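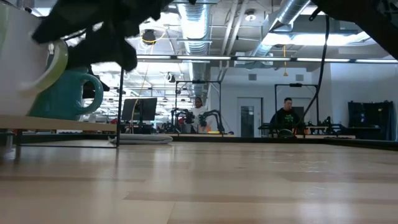 Section 3: Oiling your Trumwood top for the first time

Okay, so your top is on its legs, it's level, and you've stopped walking around it admiring it (I still haven't, to be fair). Time to get some oil into the wood. I wrote this section after finishing the tops for our place in Gillcombe and then doing it all over again for Kirsty Lamont up in Fultness, so you're getting the version with my mistakes already taken out.

Plan on one evening for the first coat and another for the second. The work itself is easy. It's the waiting that takes forever!

What you need

The tin of Trummer oil that came in the box with the legs
A lint-free cotton cloth, or an old T-shirt cut into squares
A sanding block and fine paper
A vacuum with a brush head
Thin gloves
A metal bucket with a lid, filled partway with water

CAUTION: Rags soaked in finishing oil can heat up and catch fire by themselves if you leave them in a heap. Put every used rag straight into the bucket of water and close the lid. Don't toss them in the kitchen trash, even for a minute while you answer the door.

Getting the surface ready

1. Clear everything off. Mugs, lamps, mail, all of it. You want to be able to reach the whole top without lifting things out of the way with oily gloves on.

2. Open a window and check the room temperature. I like it at 63 degrees or a little warmer. Colder than that and the oil goes thick and stays tacky well into the next day.

3. Sand lightly, always along the grain. You're only knocking down the fuzz, so let the weight of the block do the work. If you see scratches running crossways, go back over them now, while they're easy to fix. Oil makes them show up like crazy.

4. Vacuum the top, then the edges, then the top again. Wipe with a barely damp cloth and leave it alone until it's completely dry.

Note: If your top is made of glued strips, you'll find that some strips drink up more oil than others. Mine looked blotchy for the whole first evening and I was sure I'd wrecked it. It evened out with the second coat.

First coat

5. Stir the oil with a flat stick. Don't shake the tin, you'll get bubbles and then you'll be chasing them all night.

6. Pour a small puddle in the middle and spread it out with the cloth, working toward the edges. Thin is good. If it looks like syrup on a pancake, you've put on way too much.

7. Do the edges and the ends. The end grain is thirsty, so go back and give it a little extra.

8. Set a timer for 20 minutes and go do something else (I did the dishes, very glamorous).

9. Take a clean, dry cloth and wipe off everything that hasn't soaked in. Really lean on it. Any oil left sitting on the surface will turn gummy, and getting gummy oil off is a miserable Saturday-type job that I wouldn't wish on you.

10. Leave the top bare overnight. At least 6 hours before you even touch it with a fingertip, and longer if the weather's muggy. Ours took until lunchtime in July.

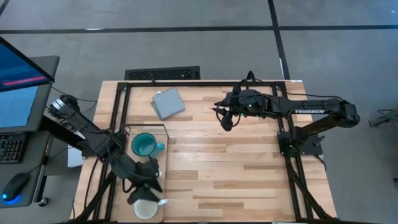
Second coat

11. Feel the surface with the flat of your hand. If it's a bit rough, give it a very light rub with the fine paper and vacuum again.

12. Repeat steps 6 to 9. You'll use a lot less oil this time, so start with a smaller puddle.

13. Wait 3 days before you put anything heavy or hot on the top. You can use it gently after the first day, with a dry plate or a book, but please no wet glasses yet.

Note: The underside matters too! One thin coat is plenty. Kirsty skipped hers the first time, and by fall one long edge had started to lift a little. It settled down once she'd oiled underneath, but save yourself the worry.

If something looks off

Sticky patches: rub them with a cloth that has a few drops of fresh oil on it, wait a couple of minutes, then wipe hard with a dry one.

Dull spots: those parts just want more oil. Treat the spot, then blend it outward with whatever's left on the cloth.

White rings from a mug: let the ring dry out first, since plenty of them fade overnight. If it's still there in the morning, sand that spot gently along the grain and re-oil it.

Keep the rest of the tin somewhere cool with the lid pressed down tight. You'll want it again for the touch-ups in Section 4.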